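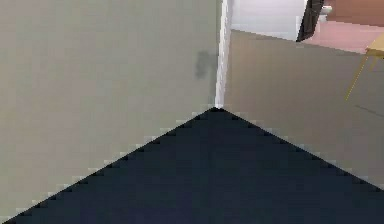

Findley support desk wrote back that the stall at the corner was in their queue and asked whether it happened on every run or only with the public watching.

Every run after 2 p.m., public or no public. Log so far, for ticket 2918.

Setup: Allico navigation build 679, simulated house, running on the demo PC in the Baysal hall. Open day is Saturday. Visitors pick a target room on the tablet and the agent drives there while they watch its view on the big screen.

Symptom: agent comes up to the corner where the gray-green wall and the beige wall meet, stops, and never replans. Target is in the room past the beige wall, the one with what looks like a pink floor. The step counter keeps going up until it reaches the limit of 500, then the episode ends as a fail.

10:15 Morning rehearsal. No stalls.

14:05 First stall. Restarted the episode, same result. Restarted the PC, same result.

14:30 Swapped the tablet for a keyboard. Same result, so the tablet is ruled out.

14:50 Asked whether the dark smudge on the gray-green wall could be read as an obstacle. Findley said the planner doesn't use wall color. Left it alone.

15:10 Findley asked about the stair-stepped edges along the floor. We had render resolution set low to keep the big screen smooth. Raised it one step. Picture got choppy, agent still stalled. Put it back.

15:40 Compared config files with the morning copy. Agent radius was 41 instead of the default. Someone changed it over lunch while showing a school group the settings page. With that value the planner finds no path around the corner.

15:55 Radius back to default. Ran the same target again and the agent got to the room. Ran two other targets, both fine.

Still open:
Settings page needs a lock in demo mode. Nundoment has one in their build, please check if it can be merged before Saturday.
A failed plan should put a message on the screen. Right now visitors only see the view stop moving.

Please keep the ticket open until the lock is in. Priority can go down to normal.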